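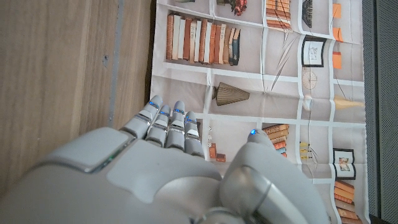 Buying the second hand before the first one is paid

An interview with the equipment planner at Prirkwood

The planner at Prirkwood has a spreadsheet with 50 rows, and the robotic hand takes six of them. "People think the hand is one row," she told me. "It is the hand, the spare fingers, the wrist adapter, the training, the insurance and the freight. The freight surprised us most."

Prirkwood wants the hands for work with printed fabric: laying sheets out on a table, smoothing them, later folding. Two suppliers made offers, Smadi and Camlow. Smadi was cheaper by nearly 40 percent, but its offer had no service contract. "I asked them three times for a repair price per finger. A thumb is a different part from a finger, and I needed both numbers. Camlow sent me both in one day."

I asked if a simple gripper would not be enough. She agreed that for flat sheets it often is. "For creases I am not sure. We put a gripper in the budget also, as the second option. The board can choose."

The order for the first hand goes out in March. The second one waits for the next budget year, although the table from Gritex is already sized for a pair. She would like to change this order of things. "If one hand is in repair, the table stands still, and I still pay for the table."

The spare fingers are now row 14. Last year they were under "various."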